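Folding laundry, 26 tries at a time

So I'm back at the table with the arm. I had a nice long break from it in December and I kind of missed it, which my back does not agree with. This round is all cloth. Last round was cups and blocks, and let me tell you, cups are easy! A cup stays the shape you left it in. Cloth is a whole different animal.

The way I do it is pretty simple. I drive the arm by hand, do the task start to finish, save it, mess everything up and go again. I aim for 26 good ones in a sitting and I usually get there after some 9 duds (I drop something, or I grab two layers when I wanted one, or I sneeze). The duds go in their own folder, which I named Fillirus ages ago and now can't rename without breaking my script. The whole project is called Stokurora -- don't ask, it was late and I liked how it sounded.

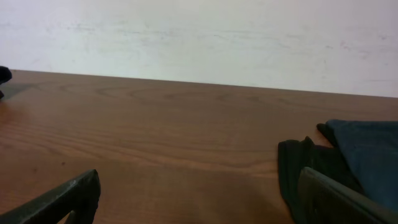

The wrist view, with the black and navy cloth over on the right side of the table.

Dark on dark is what I'm after this week. My first batch was nearly all light colors and the model got very good at light colors and nothing else. Give it a black thing touching a navy thing and it would go for the middle and hope. So now I'm mixing them up, overlapping them, pushing them off to one side, and leaving plenty of bare wood so it has to go looking.

I also slowed way down. I used to zip through each try in 8 seconds or so, very proud of myself, and the arm learned to be just as jerky as me. At 15 seconds the motion looks a lot calmer when I play it back, and my grabs are better too.

Next up is towels, and after that I want to try the same thing with the lamp turned off, because every single session so far has had the light on. I'll post the numbers once I've trained on this batch.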